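Forkport Windsurf and Wing Club – Frequently Asked Questions

Answers for new members, visitors and people who are moving away but want to stay on the list. Last updated April 10, 2023.

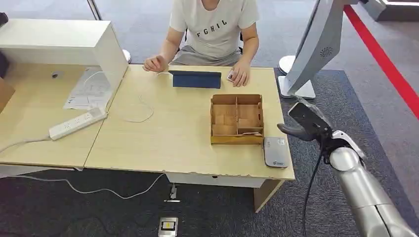 Please read through the page before writing to us. Most of the mail we get in spring asks the same things, and replies can be slow once the season starts.

Do I need to be a member to launch from the club beach?

No. The beach is public and anyone may launch there. Members get the use of the rigging lawn, the storage racks, the cold shower and the rescue boat on club days. If you are not a member, please rig on the sand and leave the lawn free.

How do I join?

Fill out the membership form and send it in with proof of liability insurance that covers windsurfing or wing foiling. General household policies often leave out water sports, so check the wording first. We cannot issue a rack number until we have seen the policy.

What does membership run to?

The membership year starts when the racks open in spring and ends in December. There is no reduced rate for joining late in the season. Students pay half.

Can I learn here as a complete beginner?

Yes. Lessons are given by Petro Holovko in the shallow bay at Lesivano, on the sheltered side of the point. A beginner course is two sessions of 90 minutes each. Boards, rigs, wetsuits and buoyancy vests are included. You need to be able to swim and to be comfortable in water over your head.

Courses depend on the wind. If a session is called off, you will hear by nine in the morning and can pick another slot. We do not refund sessions called off for weather, but they stay valid until the end of the following season.

Is there a minimum age?

Children can start at nine. Anyone under 18 needs a form signed by a parent or guardian, and an adult has to stay on the beach for the whole session. Wing foiling lessons are for ages 14 and up.

What wind direction works best?

Southwest is the steadiest. West is good but builds up chop past the second buoy. With anything from the north the bay looks flat and easy from the shore, but the wind is offshore and you will be blown out. Do not go out in a north wind unless the rescue boat is on the water.

Where can I sail and where can't I?

Keep to the west of the yellow buoys. The channel to the east is used by the Negash ferry, and it cannot stop or turn for you. The swimming area is closed to all boards from the opening of the season until the lifeguards leave. Foils must also stay clear of the eelgrass near the old pier, which dries out at low tide.

Can I store my gear at the club?

Each member may use one rack space, which holds a board and two sails. Masts go on the wall hooks. Mark everything with your name and phone number. Gear left on the racks after the December closing is moved to the shed, and there is a fee to get it back.

Do you rent equipment?

Only to people who have taken a course with us or who can show they are able to get back to where they started. Foil gear is not rented out.

Where do I park?

Use the gravel lot on Granberg Road. The track down to the water is for unloading only – please move your car as soon as your gear is on the grass. On summer weekends the lot is almost full by late morning.

I'm moving away. Can I stay a member?

Yes, as an associate. Associates keep the newsletter and can use the lawn when they visit, but give up their rack space. Several of our associates now sail on other coasts and come back for the autumn regatta.

Are dogs allowed?

On a leash on the lawn, and not in the changing rooms.

How do I cancel?

Write to the club before the racks open in spring. Cancellations after that take effect the following year.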